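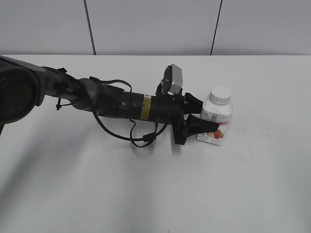 Page last changed: December

Trekorness bench top, white, 124 cm

We have sold white work surfaces for long enough to be suspicious of anything described as "wipe clean". Everything wipes clean on the day it is delivered. What you want to know is how it looks after a second winter of tea, glue and people dragging things across it, and the makers are never very keen to talk about that.

So take the Trekorness for what it is. It is a plain white top with a matt face, 124 cm long, sold without legs. The maker's leaflet calls it "a surface for every task". We would not use it for every task. We would use it for packing, sorting, light assembly, sewing, marking out and general desk work, and we would keep soldering irons and hot pans well away from it.

What the maker claims and what we found

Stain resistance. The leaflet promises that "everyday spills" leave no trace. Tea, ink from a cheap biro and washing-up liquid came off ours with a damp cloth. Beetroot juice left overnight did not, and neither did red permanent marker. Fionnuala Egan in our workshop got most of the marker off with surgical spirit, but the patch now catches the light differently.

Scratch resistance. Better than the Brestholm we used to stock, which marked if you looked at it. A craft knife will still go through the face. Buy a cutting mat.

Glare. This is the one claim we have no quarrel with. Under strip lights the matt face is easy on the eyes. It does show every crumb and thread, so if you dislike wiping down twice a day you may prefer the grey.

Flatness. The first batch we had in was poor and we sent part of it back. The present one is fine. Check yours with a straight edge before you drill anything, as we can't take back a drilled top.

Upstands

The matching upstands are sold as Skundport panels and fit along the back and one or both ends. They stop small parts rolling off, and they keep the wall behind from getting scuffed. They come in lengths that have to be butted together – there will be a seam, whatever the brochure photographs suggest – and a thin line of white sealant is worth the bother if you work with powders or liquids. We think they are overpriced for what they are. A handy person could make something similar in an afternoon.

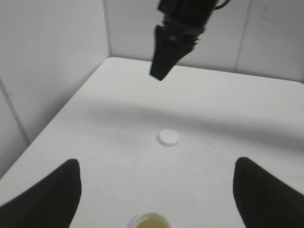
Legs and frames

The Sang frame is the one the maker recommends. It is sturdy enough, but the feet adjust by very little, so on an old stone floor you will be folding up cardboard. Any frame with a flat top rail will do instead. Haf Gwynne answers the phone most mornings and will tell you whether the frame you already own is likely to fit.

Sizes and codes

Top, 124 cm long, 800 mm deep: code 781
Upstand panels: sold in packs of 2
Frame: sold separately
Fixing screws: not supplied, despite the drawing on the box

Guarantee

The maker gives a "lifetime" guarantee without saying whose lifetime. Read the small print, which leaves out heat, standing water, sunlight and "unsuitable cleaning". Keep your receipt.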